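Visit to Movis, Wednesday: notes for the equipment budget

I went to the Movis open day to find out what a small handling arm would cost us once everything is counted, and what we would have to change in the workshop before one could be switched on. We have money set aside for one purchase this year and a smaller amount for running costs. These notes cover the parts of the visit that bear on that.

The building is a former furniture store near the goods station. Visitors were taken round in groups of 11, starting at two in the afternoon. Our guide was Ursina Sutter, who looks after customer trials. She answered money questions directly and wrote down the ones she could not answer.

Arms and what comes with them

Two makes were being demonstrated, Sirell and Cumix. Both are sold as a bare arm with a controller. The stand, the gripper, the cabling and the training day are separate lines on the quote. With the Sirell the software licence is included for the first year and then has to be renewed. Cumix sells the licence outright but charges for each major update. Over five years the difference between the two is small, and I would not choose on that basis.

Lead time matters more for us. Cumix arms are held in stock. A Sirell ordered in August would arrive after our busy period had started.

Grippers and fingers

This was the most useful part of the afternoon. The gripper body is bought in from Pawlak and costs the same whichever arm it goes on. The fingers are treated as a consumable. A spare pair of plain fingers is 477 francs from the catalogue, and Movis will make plastic ones to a customer's drawing for less than that if several pairs are ordered together. The fingers I looked at most closely were bright teal plastic, with small steps along the inner edges and a few round holes through them. 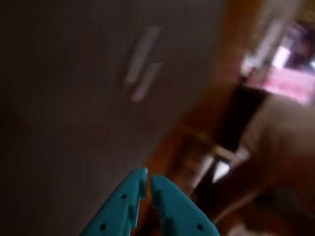
What to allow for wear

Ursina Sutter's advice was to budget for two spare pairs in the first year and then look at what had been used. Wear depends on the parts being picked up, and she would not give a figure without seeing ours. We can send a box of samples and have a trial done. The trial costs 1,000 francs, which is taken off the price if an order follows within six months.

I asked whether we could make fingers ourselves. We can, and they will supply the mounting dimensions, but a gripper damaged by home-made fingers is not covered by the warranty. I think we should buy the first set and decide later.

Space and power

An ordinary wall socket is enough for either arm. The Cumix controller is the larger of the two and will not fit under our packing bench without moving the shelf. The floor has to be level where the stand goes. Ours slopes towards the drain, so the stand would need to go on the office side, and that means moving the label printer.

The safety assessment is not included in any of the prices. Movis can recommend a firm to do it, or we can use our own. I have no price for this yet and it is the biggest gap in the sums.

Second-hand

There were a few ex-demonstration arms for sale at almost half the new price. They come with a shorter warranty and no training day. Two people in my group were interested. For a first machine I would rather pay for the training - we have no one on site who has set one up before.

Still to do

Send the sample parts to Movis and book the trial.
Get a price for the safety assessment.
Ask Cumix what counts as a major update and how often one has come out.
Measure the office side of the workshop, including the door.

The written quotes should come by post. I have a copy of the price list and the Pawlak catalogue for anyone who wants to read them.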